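Meeting room finishes: results of the tabletop survey

9 December 2025

The finishes survey for the Fosthorpe building closed last week. It covered every meeting room and shared desk on the two office floors and drew 337 replies. The question was whether to keep the pale wood tops when the furniture contract is renewed in March, or to move to the grey composite offered by Treltden.

Keeping the wood was the preferred option on both floors. The main complaint concerned glare, chiefly in rooms with a full-width window on the long side. The second was marking by pens and cups, which the present cleaning schedule deals with only in part.

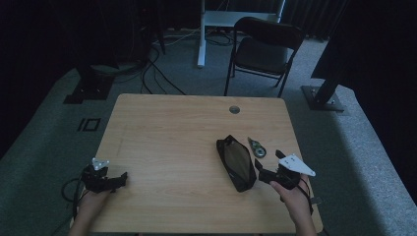 Tabletop with a pencil case, Fosthorpe.

Glare depends more on the sheen of the lacquer than on the colour of the wood beneath it. A matt lacquer scatters the light from a window over a wide angle, so the reflection is dimmer and has no clear edge. The drawback is wear. Matt surfaces polish up where forearms and laptops rub, and after a few years the front edge of a desk can be visibly shinier than the middle. Šindelář, who hold the present contract, quote £2,465 per room to sand and relacquer in matt. The Treltden tops come to £1,987 per room but do not include disposal of the old ones. 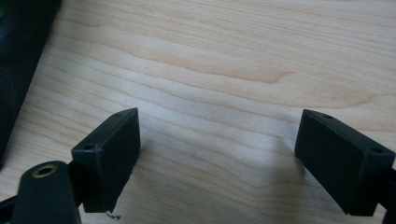 Svatopluk Lukáč wrote in to say that blinds should be costed before any lacquer is ordered, as the worst seats on the upper floor face a window where the blind has been stuck halfway since the spring, and no surface finish will cure that. He also asked for the relacquering to be tried in one room first.

Both points have been accepted. The blinds will be checked room by room in January, and a single room will be relacquered as a trial. The lacquer needs 24 hours before light use and a full week before anything heavy is left standing on it. Bookings for the trial room will be moved to the ground floor for that period.

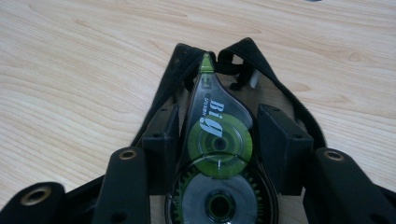
Cleaning is a separate matter. Ballpoint ink should be taken off with a damp cloth and a drop of washing-up liquid, working along the grain. Solvent wipes soften the lacquer and leave a dull patch, and scouring pads should not be used on any of the tops. The Clarar spray now kept in the kitchens may still be used on the whiteboards.

Comments on the trial should go to Matěj Hubáček by the end of January.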